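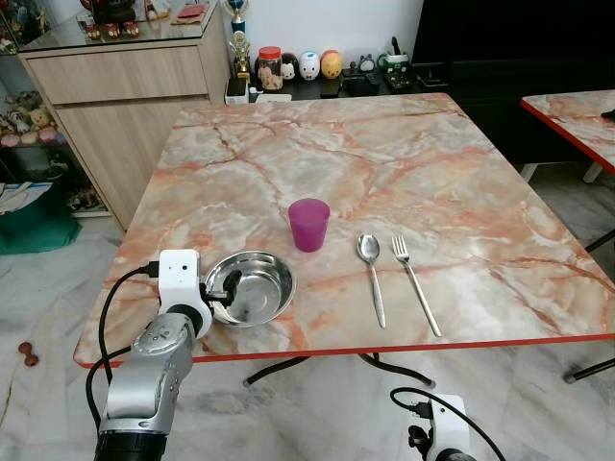
Skivska Table Words is a collection of everyday household words and the short sayings that go with them, gathered from speakers of the Skivska valley dialect and typed up with glosses in English. The kitchen is the heart of it, and it's where I'd suggest anyone start. Take a steel bowl, a purple cup, a spoon and a fork on a marble-patterned table: the standard language gives you one plain word for each, and the valley gives you a small crowd of them, depending on who is eating, what is being eaten and how old the speaker's grandmother was when she taught them the word. I've been working on this for years and I still get a kick out of every new entry!

What you get

The current release has 2,087 entries in one tab-separated text file, entries.tsv, plus a second file, sayings.tsv, for proverbs, table rhymes and things people say when they drop a spoon (there are more of these than you would think). Both files are UTF-8. The sayings point back to the entries by ID, so you can pull up a word and see the sayings it lives in.

There is no audio in this release. Radomir Petkov has the tapes and is slowly cleaning them up, and when they're ready they will go in a separate folder with their own notes.

Columns in entries.tsv

id - a short code that never changes, even if the spelling of the word does
headword - the word as we spell it
variants - other forms we heard, separated by semicolons
village - Clakent, Leka, Nateck, or "general" if we heard it in all three
gloss - a short English meaning
note - anything else, in full sentences where possible
status - checked, unchecked or doubtful

The note column is the fun one. Please read the notes! A gloss like "small bowl" hides a lot, and the note will tell you that in Leka the same word is also used for a stubborn child, or that in Nateck you would only say it of a bowl you eat sour milk from.

How the words were collected

Nikola Petkov started the list with index cards, mostly at his aunt's place in Clakent, on Sunday afternoons after lunch when everybody was still at the table and nobody was in a hurry. The cards were sorted by first letter and then by a system of colored corners that only he understood. Radomir and I typed them up and then went back to the villages to fill in the gaps, usually in July, when people who have moved away come home for a few weeks.

We didn't use a questionnaire at first, and I'm glad. People would tell a story about a wedding or a bad harvest and the words came along with it. Later we did make a short list of 13 topics so that the villages could be compared fairly: eating tools, pots, bread, milk, fruit, preserves, fire, water, cleaning, sitting and serving, guests, children at the table, and quarrels. Everything outside those topics is still welcome in the file, it's just patchier.

Spelling

The dialect has no agreed spelling, so we had to pick one. We write what we hear with the ordinary Latin alphabet plus an apostrophe for the short catch in the middle of words like le'ka (the dialect name for the village, and also a word for a wooden ladle). Stress is marked with a capital vowel in the variants column only, never in the headword. It looks odd the first few times, but it survives copying and pasting into just about anything, and diacritics did not.

If your own family spells a word some other way, great - send it in as a variant. We don't remove spellings.

Known problems

Nateck is thin. We have good material on milk and bread from there and very little on anything else.

Entries marked doubtful come from a single speaker and a single occasion. I've kept them in the file since a few of my favorite words started out that way and later got confirmed by somebody's cousin. Filter them out if you're doing anything with numbers.

The words for forks are a mess. Older speakers often use the hayfork word with a diminutive ending, younger ones borrow from the standard language, and in Clakent some people do both in the same sentence. The three rows we have now should probably be six. I'm working on it.

A few glosses still say "dish" where the card only said "dish." If you know whether it was deep or flat, tell us.

Using the file

It opens fine in a spreadsheet program. Choose tab as the separator and set the id column to text, or the codes that look like dates will get turned into dates and you'll wonder where your soup words went. Sorting by headword puts the apostrophe in a strange place in some programs. Sort by id if you want the order of the original cards.

You can use, copy and adapt the word list for teaching, research, games, cookbooks, whatever you like, as long as you name the project. The sayings have the same terms, with one request: please keep the village name next to a saying when you print it. People care about that a lot, and the Leka and Clakent versions of the burnt bread rhyme have been a sore point for around 40 years.

Corrections and new words

Open an issue or send a plain text message with the word, what it means, where you heard it and roughly how old the speaker is. First names are not needed and we don't store them. A sentence with the word in it is worth gold. If you have a whole page of your grandmother's recipes with words in them that you can't find anywhere, please, please send that too - Radomir will type it up and be delighted.

Still to do

- second pass on the preserves entries
- link the table rhymes to their variants
- decide what to do about swear words under "quarrels" (they're in, but the glosses are shy)
- Nateck again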